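Rantala Endurance Cup: Your Questions Answered

What is the Rantala Endurance Cup?
It's a season of long-distance races for amateur and semi-pro crews in production-based cars, and we love it! The opening round is in March at the Bruvico circuit, and it runs for six hours, straight through sunset.

How many cars take the start?
Up to 62. Last year we had to run a waiting list, so if you're thinking about entering, get your form in by 15th February.

How many drivers do I need?
Two at the very least, four at most. Three is the sweet spot for most crews - everyone gets a decent stint and still has time for a sandwich.

What does the winning car cover in six hours?
The record stands at 265 laps, set in the dry with only one safety car. Could it fall this season? We really think it could!

Are there limits on the engine?
Yes. Class B cars can go up to 1,932 cc, and Class A is open. Turbo cars always run in Class A, whatever their size.

Which tires can we use?
Everyone runs the same Plaltent control tire. You can buy sets at the track or have them shipped ahead.

Can I rent a garage?
You can, but they go fast. Each one has power, a sink and a lockable tool cabinet, and two crews are welcome to share.

Can fans walk through the paddock?
Absolutely, and please do! A general ticket gets you into the paddock, the Forkon grandstand and the grid walk before the start. Kids under 12 get in free.

Is there live timing?
There is, on our home page, with sector times for every car - it's a great way to follow your favorites from the campsite. 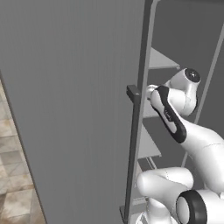
Didn't find your question? Send it through the contact form and we'll add the answer to this page.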